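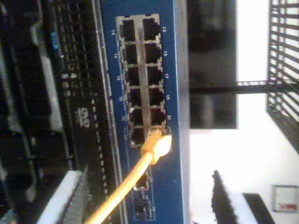 Cell Automation > Grippers and End Effectors > Faults and Failures

Plug half seated, controller says it's fine (patching cell)

mpana_bench
Hello everyone, and sorry in advance for the length. We have an arm that does patching on a blue switch, yellow cables, odd numbers on one side and even on the other. It had been behaving so nicely that I'd stopped hovering over it. Then on Thursday it reported a good insertion, opened the fingers, and the plug stayed in the socket but never latched. No link. The next move brushed the cable and out it came. I went back through the log and found the same thing had happened before, always with "insert OK" next to it. Out of 793 insertions the log has 25 marked OK with no link afterward, and that bothers me much more than an honest fault would, you know? Our insertion check is force only, with a timeout of 300 ms. Has anyone been through this?
Margareta Pană

flukircombe_dave
Welcome, Margareta! I'd look at the boot before anything else. Those molded ones with the rings have a bit of give in them, and if the fingers are holding the boot and the plug isn't square, you can get a lovely force spike from the plug's nose hitting the edge of the socket. The controller sees its number and goes home happy. We lost most of a March to that at Flukircombe.

Bukell_fan
I'm going to disagree with Dave a little, in a friendly way. I think it's cable drag. The cable hangs off at a diagonal and pulls the plug over as soon as the grip relaxes. Put some slack in it and try again before you touch the fingers. 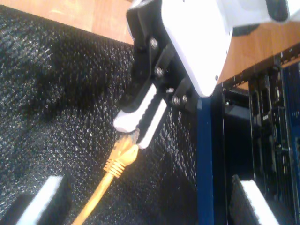

Margareta Pană

Thank you both, that's such a help. So the grip is right up on the plug, with the ridged faces on either side and the cable running away across the black foam. I did try more slack this morning (good thought, Bukell_fan) and had one bad insertion in 10, so I don't believe drag is the whole story. What I haven't tried is closing the fingers any harder. I'm nervous of squashing the latch tab down and making everything worse.

randska_tech
Please don't go harder! A pinched tab can't spring up, and then you've built yourself a machine for making half-seated plugs. Add a tug test instead – a small pull back after insertion, fingers still closed, and if the plug moves, it's a fault and the arm stops. And don't let it retry on its own. We had one retry into a crooked plug and it bent the contacts in a perfectly good socket.

Bukell_fan
A tug test finds the problem but it doesn't fix it. I still say drag, one try in 10 is hardly a study :)

chidiac_nights
Why not have it wait for link on the port before it opens the fingers? Ours does both, tug first and then link. It adds a couple of seconds per cable and I've never missed them.

mpana_bench
I like that very much, and I can get port status over to the controller without too much fuss. Automatic retry is off as of 4 pm and I'm writing the tug test tonight. Dave, I'll check how square the plug sits too, and Bukell_fan, I promise the slack is staying in. Will post the numbers when I have a proper run.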